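Nedby Pattern Names

Nedby is a word list for people who catalog old wallpaper and printed cloth. It gives one plain English name to each kind of pattern, with the other names that dealers and museums use for it.

Floral wallpaper with a marble-patterned floor:

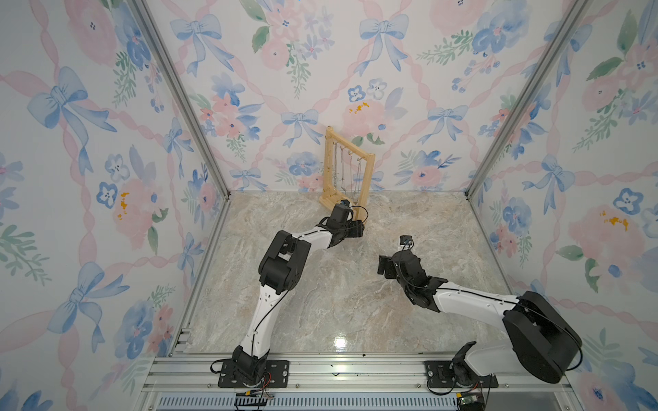
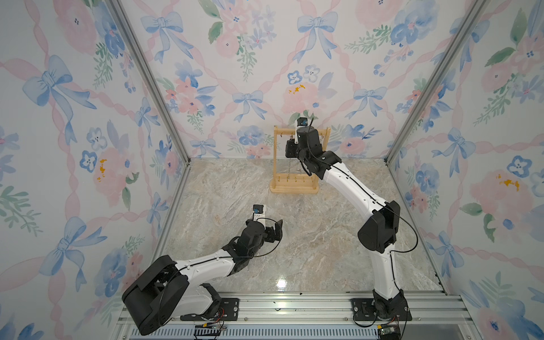
What is inside

The list has 2943 rows. Of these, 2211 are checked by a second reader. Each row has the main name, the other names, the pattern family and a short note. There are 40 families, for example stripe, trellis, ribbon and bouquet.

Files

names.csv is the full list
families.csv has the family codes

Known problems

The family "trellis" is too wide and we want to split it in version 2. French names are often without accents, because the Ondieki catalog was typed so.

Contact

Karlijn Visser keeps the list. For mistakes in the Japanese names please write to Shinji Oshima.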